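Gulton 721 Meteorite and Thin Section Kit
Home > Planetary Science > Teaching Kits
Item 721 | In stock | Page updated 2019-10-18

A pocket-sized geology lab for anyone who has ever looked at a rock and wondered whether it fell from the sky. We've been using the 721 in our own evening classes since May, and we still fight over who gets to open the box!

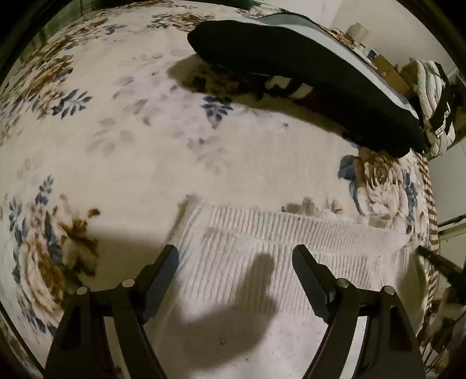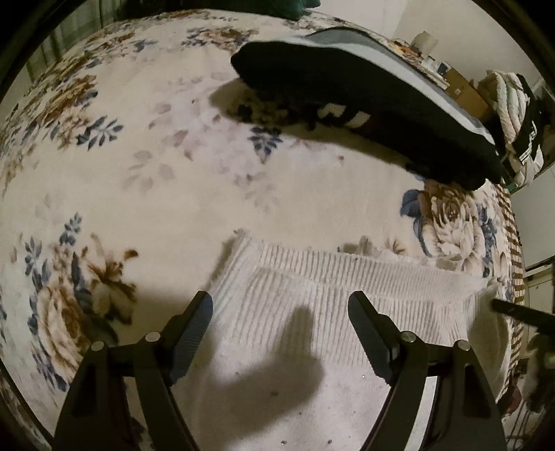

The kit has six specimens: three meteorite slices and three Earth rocks that are easily mistaken for them. The slices are an ordinary chondrite, an iron and a small piece of stony-iron, each in a clear case you can open. The Earth rocks are basalt, hematite and a lump of furnace slag (the slag fools nearly everyone the first time).

Our favorite part is the set of thin sections. Put the chondrite under crossed polarizing filters and the chondrules light up in blues and oranges, little round beads that formed before the planets did. The basalt makes a great comparison, with its long pale feldspar crystals lying every which way.

In the box
Six rock specimens in cases
Five thin sections on glass slides
Two polarizing filters, fits most student microscopes
Small magnet on a string
Unglazed streak plate
Gatti field guide, spiral bound

The magnet is weak on purpose. A strong one can wipe out the natural magnetic record in a meteorite, and we'd like people to get into good habits early.

Care
Handle the iron slice by its edges and dry it if it gets damp. Keep the little drying packet in its case. Slides go back in the rack label side up.

Goes well with
Jever desktop polarizing microscope
Gatti wall chart of the asteroid belt
Gulton spare slide rack, holds 6

Microscope not included. Ages 10 and up, with an adult nearby for the glass slides.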